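3.2 Crate placement and seating on inclined roller racks

Kevin Mac Carthaigh and Tomás Ó Riain
June
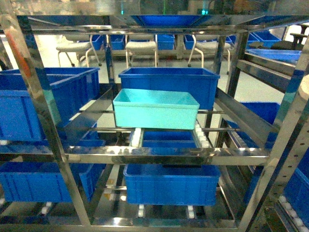
Figure 3. Part of the flow rack at the Drukinbridge site.

Gravity-fed racking depends on a simple relation between the base of a container and the surface that carries it. Where the base is flat and wide enough to span both tracks of a lane, the container moves under its own weight toward the picking face and stops at the front rail. Where it is too short, too narrow, or set down carelessly, it may come to rest on some other part of the structure. The present section considers this second group of cases, which site staff at Drukinbridge refer to as "unseated" crates. In Figure 3 the pale cyan crate on the middle tier lies across two thin metal rods, with the roller tracks beneath it, and its left end sits a little higher than its right. The wide blue crate on the tier below stands squarely over its rollers. We treat the first position as unseated and the second as the reference position.

The distinction matters for restocking. Racks of this type are loaded so that the oldest stock reaches the front first, and the order is kept only if each crate is free to travel. A crate held above the rollers does not advance when the one before it is removed. Staff at the picking face may then take the next item from another lane, and the stock in the affected lane grows older than the records suggest. In interviews, three of the shift leads described this as the most common cause of a mismatch between the shelf and the stock sheet. One lead described lifting a crate by hand several times in a shift without recording the event, as the site's form had no field for it.

To measure the problem, we reviewed 1000 crate placements made during ordinary working hours. Placements were recorded by lane, tier and crate type. A placement was classed as seated if the full base was in contact with both tracks, and as unseated if any part of the base was carried by a rod, a rail or a neighboring crate. Of the 1000 placements, 228 were classed as unseated. Two people coded each placement independently, and differences were settled by a return visit to the lane. Cases in which the base could not be seen, usually because a post or another crate stood in the way, were set aside before the sample was drawn and do not form part of the total.

Crate type had a clear bearing on the result. The site uses two families of container. The deeper blue crates, with ribbed sides and a heavy rim, were bought with the racking and match the spacing of its tracks. The shallow crates, with smooth sides and a slight flare at the rim, came later from the Fodow store when the two stocks were merged. The sample held 400 placements of the shallow type, and these accounted for 200 of the unseated cases. The remaining 28 came from the 600 placements of the deeper type, and most of these involved a crate set down at an angle at the end of a shift.

Tier height was also examined. Placements on the lowest tier were seated more often than those on the middle tier, although the difference was small once crate type had been taken into account. Staff reported that they tend to use the lowest tier for heavier goods and to set them down with both hands - a habit that may explain part of the effect. We did not weigh the contents of individual crates and cannot separate load from handling on the present data.

The use of color deserves a brief comment. At Drukinbridge the paler crates had been kept in service partly because they are easy to pick out among the darker ones, and supervisors were reluctant to lose this feature. The Rarel trial, described in Section 4, kept the lighter color and changed only the length of the base. It should be noted that color was never used as a measure of fit in our coding, and that a small number of older blue crates of the shallow pattern were counted with the shallow type.

Two limits apply to these findings. All placements came from a single site, and the lanes had been adjusted by hand over a long period, so that track spacing varied slightly between bays. The coding also records where a crate came to rest and gives no account of how it was put there. Work on loading practice was carried out separately by Ó Riain and is reported in Section 5, together with the revised restocking form.

Shares: 14
Comments: 3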